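The pot of sticks on the table
Can a cardboard holder do the work of a kitchen drawer? I was not convinced, and I'm still not.
4 min read

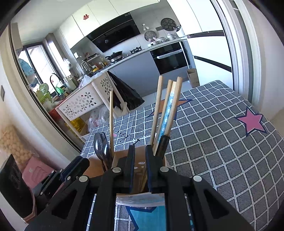
The drawer has a bad name

Every few years somebody decides that kitchen drawers are the enemy. The current version of the argument says that whatever you cook and eat with should stand upright, in the open, in one container you can carry to the table. Drawers hide things, the thinking goes, and hidden things get bought twice.

I have some sympathy with the second half of that. When I emptied my own drawers in June I found 96 separate implements, of which I could swear to having used a dozen since Christmas. Four were potato mashers. I don't much like mashed potato.

But the cure being sold is a pot, and I have my doubts about pots. A homeware shop called Gurine will sell you a glazed one for more than I spent on my kettle. Tulon does one with a revolving base. Both come with a little card about calm. Neither card mentions that a pot with no divisions is simply a drawer stood on its end, with a smaller opening.

What goes in

The cardboard sort at least has the decency to be cheap. The one in front of this star-patterned tablecloth has a dark brown plastic spatula leaning at the left, a thin pale skewer next to it and a handful of bamboo and wooden sticks fanned out on the other side. There's a narrow strip of pale blue with white flowers tucked in among them too, and a black-handled tool at the front.

Now look at that as someone who wants to turn an egg. The spatula is easy, because its head is wide and it sticks up. Fans of the upright method are right about this much: broad things announce themselves. The sticks are another matter. Chopsticks want to be found in pairs, and a skewer standing among them is a nuisance every time you reach for two of a kind.

My own trial lasted 7 weeks. I used a cardboard tub that had held oats, and I put it on the table, as instructed, so that cooking and eating could share it. By the second week I was walking from the hob to the table for a spatula and back again, which in a small kitchen is merely silly and in a large one would be exercise. By the fourth I had a second tub by the cooker. By the end the table tub held chopsticks, two pens and a birthday candle.

The trouble with cardboard

Cardboard doesn't like damp. You can dry a wooden spoon with a tea towel and still put it away with water in the grain, and it will all travel downwards. The bottom of my tub went soft in the third week. I lined it with a jam jar lid, which helped, and then with a folded napkin, which did not.

Weight is the other problem. A ceramic pot will stand up to a ladle. A light one tips as soon as the tall things all lean the same way, so you end up arranging it like a vase, heavy handles down and opposite each other. I resent having to flower-arrange my utensils before breakfast.

The Tremblay catalogue, which runs to 655 pages and has plenty to say on storage, suggests sorting by length. I tried it. Sorting by length puts the skewers with the chopsticks, and we are back where we started.

What the hooks know

If you must have things on show, I would look at the wall first. In the same kitchen as the cardboard holder, two round pot lids hang on hooks above the counter, and I can't find fault with that. Lids are the worst things in any cupboard. They slide, they clatter and they never stack. On a hook each one has a place, and you can see at once which is missing.

The spice rack left of the stove makes the same case. Bottles in a rack keep themselves apart. Sticks in a pot do not, and no amount of turning the pot will change it.

There is a reader survey doing the rounds from Nondilton, the storage people, claiming that most of its 4,000 replies were in favour of open utensil pots. It sells open utensil pots.

I have gone back to the drawer, with one change. The chopsticks stayed in the oat tub, alone, dry, on the shelf by the plates. The skewers are in an envelope. Three of the mashers have gone to the charity shop, and I'm told one has already sold.

More from Home
Do you need a second chopping board?
The lid problem, and six ways people fail to solve it
Tablecloths that survive soy sauce
Spice racks: alphabetical order and other lost causes
Is the oven the best place for baking trays?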